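How to Set Up a Lemon Drink Station at Home

I love a cold lemon drink, and I love it even more when everybody can make their own. A drink station is the easiest thing I know to put together for company. You need a bit of table, some fruit, plenty of ice and about 27 minutes, and most of that is washing and slicing. I first did this one February for my book group in Bristville, when you'd think people would have wanted cocoa, and they went back for seconds anyway!

What you need (serves 8)

Lemons, at least six, plus a few limes
2000 ml cold water, still or sparkling
1 cup sugar and 1 cup water for the syrup
A big bowl of ice
A cutting board and a small knife
Glasses, long spoons and a pitcher

Step 1: Make the syrup

Put the sugar and the cup of water in a small pan over medium heat and stir until the sugar is gone and the liquid looks clear. Don't let it boil hard. Take it off the heat, let it stand until you can touch the pan, then move it to a jar and into the fridge. I do this in the morning and forget about it. If you like ginger, drop a few thin slices into the pan while it cools – fish them out before you pour.

Step 2: Wash and roll the fruit

Scrub the lemons and limes under warm water, especially if the skins feel waxy. Dry them, then roll each one under your palm on the counter, pressing down fairly firmly. You'll get noticeably more juice. Squeeze four of the lemons into the pitcher and keep the rest for slicing.

Step 3: Lay out the table

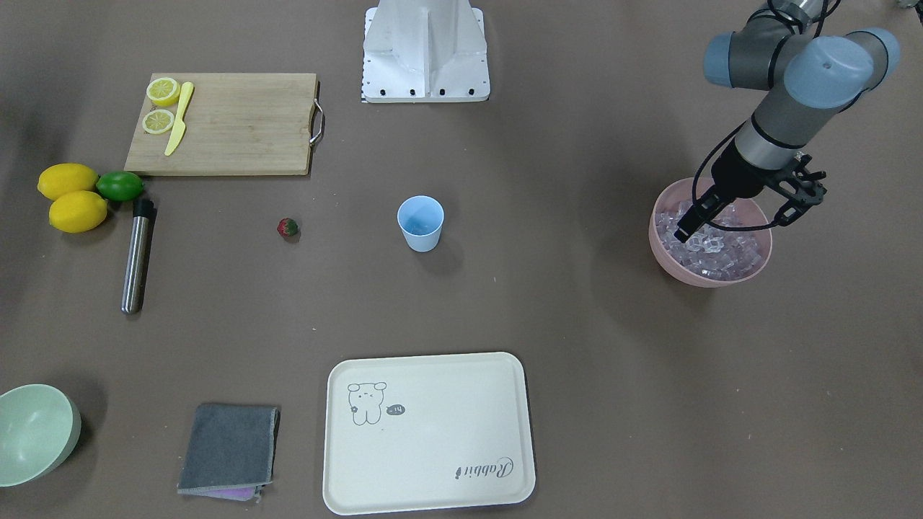

Slicing is the part I enjoy most, and it goes best when you don't do it all at once. Cut across the lemon, not end to end, and aim for rounds a bit thicker than a coin so they hold together in the glass. Start with two rounds on the board, the knife lying right next to them, and keep the whole lemons and the lime just off the corner where anyone can grab one. Ice goes in a wide, open bowl on the far side, like the pink one, heaped up high. A wide bowl beats a tall bucket every time, and your guests won't be digging with their elbows in the air. Put out a scoop or tongs, and keep a second bag in the freezer.

Step 4: Mix

Fill a glass halfway with ice. Add two tablespoons of lemon juice and one of syrup, top with cold water and stir well, all the way to the bottom. Taste it before adding more syrup! Slip a lemon round down the side and squeeze in a wedge of lime if you want it sharper.

A few extras

Mint is lovely here. Clap it between your hands first. Frozen berries also work, though they turn everything pink after a while. My neighbor Renata Palma salts the rim very lightly, and I've come around to it.

Leftover rounds can be frozen flat on a tray and dropped straight into the next batch. The syrup keeps in the fridge for a couple of weeks in a clean, closed jar.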